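分类:公益动态 > 资助与申请

最后更新:2018年2月26日

Hesska基金会联手Casard在Fitdale开办资助申请培训,收费与效果仍有疑问

Hesska基金会宣布,将与培训公司Casard合作,在Fitdale为本地非营利机构开办一期资助申请写作培训。按照主办方的说法,课程面向没有专职筹款人员的小型团体,内容涵盖选题、预算编制、成果指标和结项报告,学员结束时可以带走一份“接近可提交状态”的申请书初稿。

名额共60个,每人收费600元,每家机构最多派两人参加。报名先到先得,满额即止,不设候补。上课地点是Bakker中心的二层会议室,场地由Bakker中心提供,主办方没有说明场租是否计入学费。

通知发出后,本地机构的反应算不上冷淡,但也谈不上热烈。原因不难理解。过去几年里,类似的培训在Fitdale办过不止一回,宣传语大同小异,都说要帮助小机构“打通资金渠道”。至于听过课的机构后来有没有拿到钱,拿到多少,能否撑过一个完整的项目周期,几乎没有哪家主办方公布过。

Casard这一次给出的唯一一个成绩,是“往期学员中有40%在课后获得资助”。这个数字写在宣传页最显眼的位置,下面没有注释。本站查阅了Casard公开的全部材料,找不到统计年份,找不到样本范围,也看不出“获得资助”指的是新拿到的款项,还是包括了原有资助方的续签。一家本来就有稳定资助方的机构,来不来上课,第二年多半都会续签。把这样的机构也算进成绩里,40%就说明不了什么。

本站就此向Casard发去书面询问,对方回复说,数据来自课后回访问卷,“具体方法属于内部资料”。问卷回收了多少份,回复里没有提。愿意填问卷的通常是结果比较好的那一批,做过项目评估的人都清楚这一点,而项目评估恰好是这门课的内容之一。

更值得问的是Hesska基金会在其中的位置。Hesska本身就是资助方,它的社区小额资助计划预计在今年12月开放下一轮申请。一家发钱的机构,与一家教人怎么要钱的公司合作,向可能的申请人收费,这种安排在业内并不罕见,却很少有人把边界讲清楚。通知里写着“Hesska项目人员将到场分享评审视角”,那么没有到场的机构,是不是就少了一份信息?

基金会的答复是,到场人员只讲公开的评审标准,不会透露任何未公布的内容,也不参与学员初稿的点评。答复同时表示,讲座部分的幻灯片会在课后放到基金会网站上。至于什么时候放,放完整版还是摘要版,答复没有写。 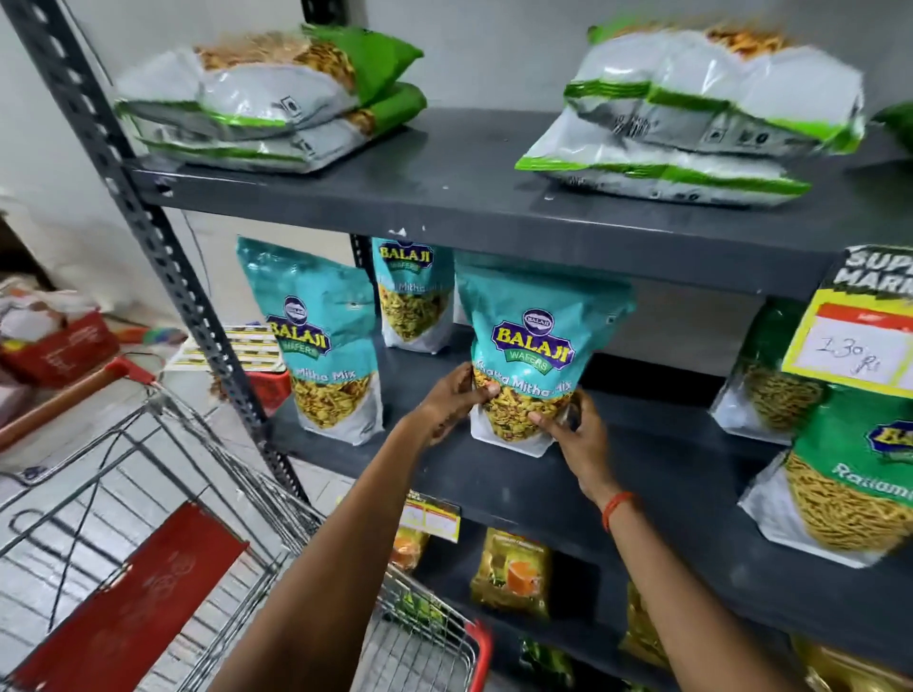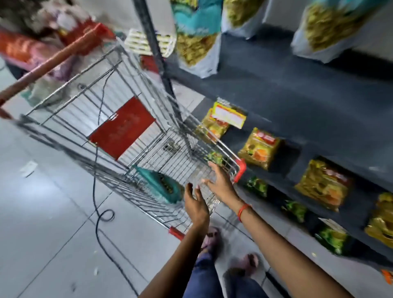
没有参加培训的机构,还能申请Hesska的社区小额资助吗?

申请资格与培训无关。Hesska的申请须知只要求机构已依法登记、能提供最近一年的财务报表,并且项目在Fitdale范围内开展。申请表上没有培训经历一栏,评分标准里也没有相应的加分项。

从文字上看,这一点写得明白。问题在于,申请表的格式今年会有改动,新表要到开放申请时才公布,而培训课程的日程里已经列出了“新版申请表填写要点”一节。假如讲师手里有新表,听课的机构就比别人早看到了好几个月。假如讲师手里没有新表,这一节讲的又是什么?Casard说,这部分会依据“行业通行格式”讲解。这个说法很难让人放心,因为各家基金会的表格差别很大,预算科目的分法尤其不一样,照着通行格式写好的预算表,换一家往往要重做。

学费也有可以推敲的地方。600元对有固定办公室和专职员工的机构来说不算负担,对只靠会费维持的小团体就未必了,而后者正是主办方口中的服务对象。通知提到可以申请减免,减免额为每人100元,需要提交机构上一年度的收支表和一份书面说明。为了省下100元准备两份材料,恐怕有些团体会干脆放弃。减免名额有多少,由谁审批,多久答复,通知里同样没有交代。

退费条款倒是写得很细。开课前一周以外取消的,退还全部学费;一周以内取消的,不退款,但可以换人。主办方因故取消课程的,“将视情况安排延期或退款”。两边适用的标准并不对等,报名之前最好看清楚。

课程内容本身并非没有价值。从公开的提纲看,预算编制一节安排的时间最长,还会讲到间接费用怎样分摊。小机构的申请书被退回,很多时候就坏在预算上:人员工时对不上,配套资金没有来源证明,或者把日常房租整笔塞进项目里。这些问题学一学确实能改善。只是同样的内容,Hesska网站上的旧版申请指南里也有,免费下载,附带一张填好的样表,写得并不差。打算报名的机构可以先把那份指南读完,再判断自己还缺什么。

另一项承诺是“一对一点评”。60名学员,每人一份初稿,课程总共两天,点评时段只排在第二天下午。主办方没有公布讲师人数。如果只有一两位讲师,每份稿子能分到的时间相当有限,恐怕只够翻一遍摘要。Casard表示会根据报名情况“适当增配辅导人员”,辅导人员的资历则没有说明。

学员的初稿如何保管也没有写进通知。申请书里常有合作方名称、服务对象的情况和内部薪酬数据,交给一家商业培训公司之前,应当先问清楚稿件由谁经手、课后是否删除、会不会被改头换面用作下一期的教学案例。本站把这几个问题也一并列进了询问函,Casard的回复没有涉及。

报名通过Casard网站进行,提交时需要上传机构登记证明的扫描件。学费须在提交后三个工作日内付清,逾期名额自动释放。需要发票的机构应在付款时填写抬头,事后补开要另行申请。午餐自理,Bakker中心一层有一间小食堂,中午对外开放。

Hesska基金会称,课程结束后会向学员征集意见,再决定是否续办。本站已询问意见汇总是否对外公开,截至发稿尚未收到答复。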